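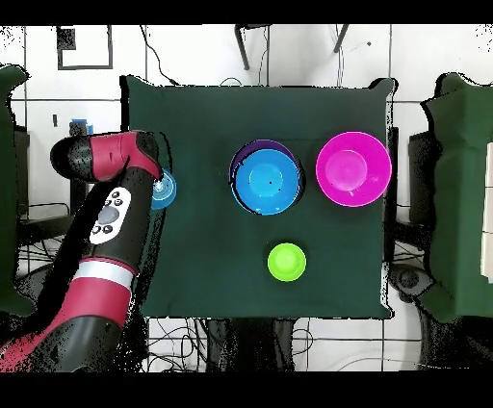

Page last changed: January, 16:32

Pendville Household Board > Kitchen and Table > Plastic cups and bowls on a cloth, how do you lay yours out?

107 replies in the old thread, carried on from there as it got too long

tansybucket wrote:
Right, new thread, old one was a mess. Question is the same. Got the coloured plastic set out for the little ones' table, dark green cloth underneath, and can't settle on how to lay it. At the moment blue bowl sitting in the purple one, magenta bowl off to the right, lime cup and light blue cup on their own. Do I stack or spread?? Kids' tea is at 4 and I've changed it twice already.

moorhen66 wrote:
Spread. Stacked bowls at a kids' table just means someone wants the bottom one.

tansybucket wrote:
ha yes. but the purple and blue look so nice together

gravyline wrote:
Leave them nested then. Purple rim round the blue, lovely. I'd move the magenta one in though, it's over the side of the cloth a bit. Would drive me mad.

moorhen66 wrote:
Over the side of the cloth is fine, its a bowl not a chandelier

gravyline wrote:
It's fine till it's got custard in.

pegbasket wrote:
Is that cloth ironed? No judgement. Mine bunches at the corners as well, same as yours along the top edge. Clips from the hardware shop, the picnic sort. Mine were 66p each, had them years.

tansybucket wrote:
Not ironed no. Came out of the drawer ten minutes before. Clips is a good shout, will look. Do they scratch the table?

pegbasket wrote:
Haven't scratched mine but mine's old and scratched anyway so how would I know

Osteo wrote:
Going against the lot of you. Dark green is the wrong cloth for this. Bright plastic wants white or a pale check. Green makes it look like a card table.

gravyline wrote:
Disagree completely. Lime and pink on dark green, really stands out. On white it'd look like a nursery.

Osteo wrote:
It IS a nursery tea

gravyline wrote:
ok fair. still like the green

moorhen66 wrote:
White cloth and small children. Do you wash it yourself Osteo or does it go out?

Osteo wrote:
I wash it myself thank you. Soak overnight, warm wash, on the line. Blackcurrant comes out if you're quick.

fennelandco wrote:
Blackcurrant does not come out. Whoever told you that. Two cloths gone here.

tansybucket wrote:
Can we do the stain thing elsewhere pls, there's a whole section for it

Anyway. Had another go with it, with the orange bits out too. Big pink bowl is on the left now near the front, wide orange dish next to it, orange cup behind, lime cup further back.
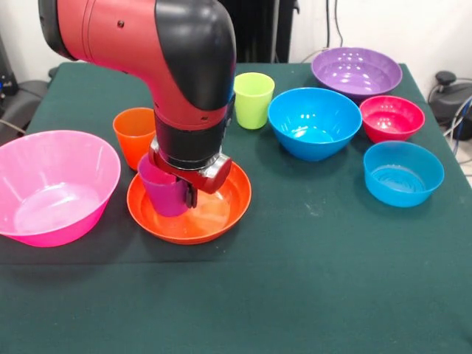
So what I'm thinking is each cup goes on a dish, like a cup and saucer, magenta on the orange to start with. Catches the drips. And then the big bowl on the left is for sharing, grapes or crisps or whatever. Only thing is I haven't got enough of the shallow dishes to do every cup, so either some kids get a saucer and some don't (war) or I find more.

pegbasket wrote:
Cup on dish is good!! Did that for years with jam jar lids. Magenta on orange though, brave

fennelandco wrote:
Won't the cup slide about? Plastic on plastic, flat base. Mine skate. Bit of kitchen roll under, folded in four.

tansybucket wrote:
hadn't thought of that. Kitchen roll is easy enough

moorhen66 wrote:
Don't see the point of the saucer tbh. One more thing to wash and one more thing to throw. Cup straight on the cloth, cloth in the machine after. Done

gravyline wrote:
With moorhen on this one. But keep the lime cup where it is, it needs a bit of space.

Osteo wrote:
Match the colours. Orange cup on orange dish. Then the pink things together. Mixed up like that it looks like a jumble sale.

pegbasket wrote:
Mixed is the fun of it though, they all want a different colour anyway. We had tears over the one green cup last summer, actual tears

fennelandco wrote:
Where's the set from? After some for the caravan

tansybucket wrote:
Charity shop, no box or anything so don't know the make. Someone in the old thread thought Fovumitz, couldn't find a name on mine. Try the one on Ahmadpour Road, they had a shelf of picnic stuff last time I was in. I paid 2 quid for the lot

fennelandco wrote:
2 quid!! going tomorow

moorhen66 wrote:
They shut at 1 some days, ring first

tansybucket wrote:
Right. Decided. Dishes in the middle for biscuits, cups on the cloth, big pink bowl for grapes. Green cloth stays, sorry Osteo. Kettle's on, back later to say how it went

Osteo wrote:
You'll be back about the blackcurrant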